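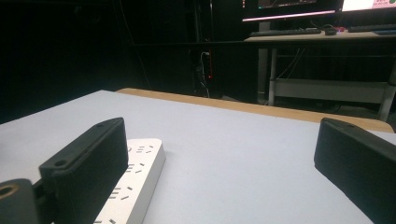
Looking after a pale worktop

Wipe up tea, beetroot and turmeric as soon as they spill. A damp cloth with a drop of washing-up liquid is enough for most days. Rinse the cloth and go over it again, or the soap dries to a film that shows every fingerprint.

For a stain that has set, mix 2 tablespoons of bicarbonate of soda with a little water and leave the paste on for 4 minutes. Rub in small circles with a soft cloth. Don't use scouring powder or the green side of the sponge – fine scratches hold dirt and can't be washed out.

Sticky label residue comes off with cooking oil on kitchen paper. Wash the oil away afterwards.

Limescale by the taps: 300 ml of warm water with a good splash of white vinegar, wiped on and rinsed straight off. Keep vinegar away from marble and limestone.

Candle wax should be left to harden, then lifted with an old plastic card. We get asked about this one every December.

Always use a trivet under hot pans. Heat marks on laminate are permanent.

Zdenka Berisha, Briderville
Updated 30 September 2019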